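Buy the smaller mixing plant
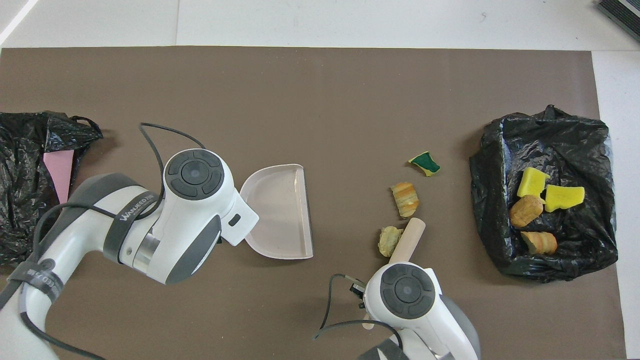
The output figure on the front of the brochure

Most contractors who come to buy an asphalt plant start with tonnes per hour. It is the biggest number on the brochure and the easiest one to compare, so it ends up deciding the purchase. I think this is a mistake for most firms doing council and county work, and I have thought so since I helped to commission a plant at Pruvholm that was far too large for the roads it was bought to serve.

The rated output of a plant is worked out with dry stone, a moderate mix temperature and a long steady run of one recipe. Very few small contractors ever work like that. The stone has been standing in the rain, the first lorry wants a base course and the second wants a surface course, and by half past ten there is a gap because the paver has hit a manhole. A plant that spends its day stopping and starting will never come near its rated figure, and a bigger one will fall short by more.

At Pruvholm the plant was sized for the two busiest weeks of the year. For the rest of the season it ran in short bursts. Every start meant warming the drum, and every stop meant clearing the mixer and the chutes. The first batch after a cold start was often out of temperature and had to be thrown away. The owner had paid for capacity and what he got was a lot of waste material in a heap behind the weighbridge.

What the dryer costs to run

Fuel is where an oversized plant hurts most. A large burner turned down low does not burn as well as a small burner working in the middle of its range. You can improve matters by adjusting the flights in the drum and keeping an eye on the exhaust temperature, and a good operator will do both. There is still a limit to what adjustment can do for a drum that is half empty.

Wet stone makes this worse. I would tell any buyer to put a roof over the sand and the fine aggregate before spending anything on a larger dryer. A plain open-sided shed with a sloping concrete floor will take a good deal of water out of the problem for very little money, and it has no moving parts. Salesmen don't bring this up much. They don't sell sheds.

At the Gremer yard they covered the fines bays one winter and left the plant alone. The following spring the same dryer was getting through noticeably more material on the same burner setting. They had been about to order a new drum.

Storage does the work people expect from output

When a contractor says he needs more tonnes per hour, he usually means that lorries are queuing at seven in the morning. That is a storage problem. If there is a decent insulated silo of finished mix ready when the gates open, the queue goes, and the plant can be run steadily behind it. A modest plant with good hot storage will serve a paving crew better than a large plant that loads straight from the mixer.

Silos have their own troubles. Coarse mixes separate if they are dropped badly, some surface courses don't like being kept for long, and the gate heating has to work every single morning. Those are known problems with known answers. I would still take them over the troubles of a big plant that is idle by lunch.

The same goes for bitumen. I have seen yards with a large mixer fed from a single tank, so that a late delivery stopped everything and any change of grade meant running the tank down first. Vedon has 2 tanks for a plant of quite ordinary size, and it can hold a polymer-modified binder in one of them without upsetting the day's normal work. The second tank was argued over at the time as a luxury. It has done more for the order book than any increase in output would have done.

The case for going bigger

There is a fair argument on the other side, and I don't want to skip it. A firm with a motorway contract, or a fixed site feeding several crews within easy reach, needs real output and should buy it. Night closures are the clearest case. If the road has to be open again at six, a plant that can't keep up with the paver is no use at any price.

Resale is also raised. Larger plants are said to hold their value better, and that may be true in some years. But a buyer who chooses a machine for the person who will own it after him has got his priorities in a muddle. He will be paying for the fuel and the wear on the liners the whole time he has it.

The last argument is growth. People want room to expand, and I understand that. My answer is to buy the ground and the foundations with expansion in mind, leave space for another silo and another cold feed bin, and ask for a control system that will accept them. Concrete is cheap to pour a little longer at the start and expensive to extend around a working plant. Quiambao laid its slab with an empty bay at the end, and when a reclaimed asphalt feed was wanted some years later it went in over one winter shutdown.

Questions I would put to the supplier

I would ask for the output at the moisture content of my own stone, in writing. I would ask how low the burner can be turned down before the mix temperature starts to wander. I would want to know how long it takes to change recipe, and how much material is lost when you do it.

Then I would ask about wearing parts. Mixer arms, tips, liners, drum flights and filter bags all have to be replaced, and it matters a great deal whether they are on a shelf in this country or have to be made to order. A machine that stands for a fortnight in June waiting for a set of liners has lost whatever advantage it had on paper. Ask to see the parts price list before signing. Some suppliers are slow to hand it over, and I would take note of which ones.

I would also go and look at a plant of the same model that has done several seasons, and I would go without the salesman if the owner would have me. Look at the ladders and the walkways, and see how easy it is to reach the screens. Talk to whoever greases it. Fitters will tell you in five minutes which bearing is a nuisance to get at.

After all that, take a full season of your own delivery tickets and work out what you sent out hour by hour. The plant you need will be in those tickets, and in most yards I have visited it is a size smaller than the one the owner had in mind.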